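Section 4: Setting up your first camera trap station

I've been running trail cameras for small carnivores along the Curkumell for a few seasons now, and this is the section of the guide I get the most mail about. So I've rewritten it from scratch! You'll need a camera (I use the Vuvix, but the steps are the same for most), a strap, a memory card and a lot of patience.
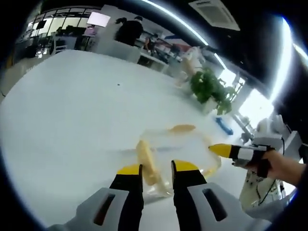
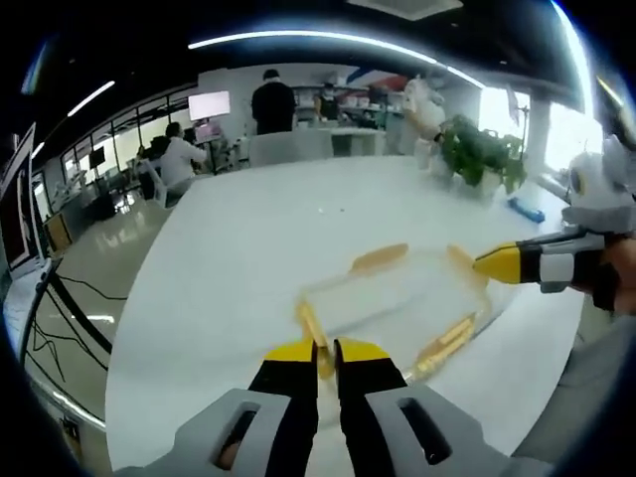
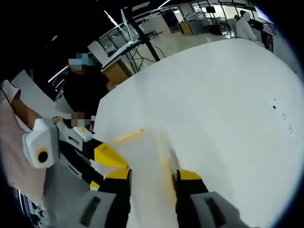 Before you leave the house

1. Format the card in the camera itself. I did mine on the laptop for a whole season and lost two stations to card errors.

2. Set the clock. Do it with the batteries you plan to leave in, and check it again in the field -- the Vuvix drops back to midnight if it loses power for more than a few seconds.

3. Set the trigger to three shots with no delay. Otters in particular like to travel in a line, and with a delay you'll only ever meet the first one.

Note: Write the station number on the card AND on the camera. I use Tivow labels and a pencil.

In the field

4. Pick a spot where animals already walk. Look for scat, prints, or a narrow muddy gap in the reeds.

5. Strap the camera to a solid trunk at knee height, 29 if you work in inches like me and the ground slopes away (lower on flat ground).

6. Point it north if you can. My station at Motaung faced the sunrise and gave me 900 pictures of glare in a month, plus one very nice mongoose.

7. Clear the grass in front. All of it, even the one stem that looks harmless.

8. Switch to walk test and crawl past on your hands and knees. Yes, you'll feel silly (I do it every time).

Caution: Check the flood line before you strap anything down. Look for dried weed caught in the branches and stay above it.

Caution: Don't use bait near a den or a road. If your permit doesn't mention bait, leave it at home.

9. Arm the camera, close the door until it clicks, and walk out the way you came. I leave mine for 23 nights and try very hard not to peek.

Sorting the pictures is in Section 5.

117 shares | 3 comments

reedbed_rita
Step 7!! One fern, six full cards. Never again.

Marshwalker
Does the knee height rule work for deer too?

hollowlog
I go waist high for deer, angled down a little. Works fine on my Vuvix.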